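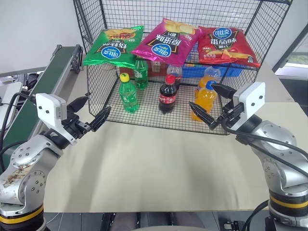
Grilldale chips are a style of thick, kettle-cooked potato chip that takes its name from the small farming town of Grilldale, where they were first sold out of the back door of the Sinton bakery. The bakery had plenty of hot oil left over once the morning doughnuts were done, and its owner, Bríd McGrath, began slicing up potatoes from the neighboring farms and frying them for the folks waiting in line.

The chips are cut by hand and fried slowly, which gives them their deep golden color and a good loud crunch (visitors often remark on the crunch!). Salt and malt vinegar is the oldest flavor and still the one most people in town grew up on, though smoked onion has a loyal following of its own. A Grilldale chip is never rinsed before frying, and older cooks can be quite firm on that point.

The Sikora family bought the recipe from McGrath and moved the work to a former feed store on Marnisetti Road, where 14 people now fry and pack up to 235 pounds of chips in a day. The town holds a chip supper every May, with long tables set out along the creek and seven flavors to try.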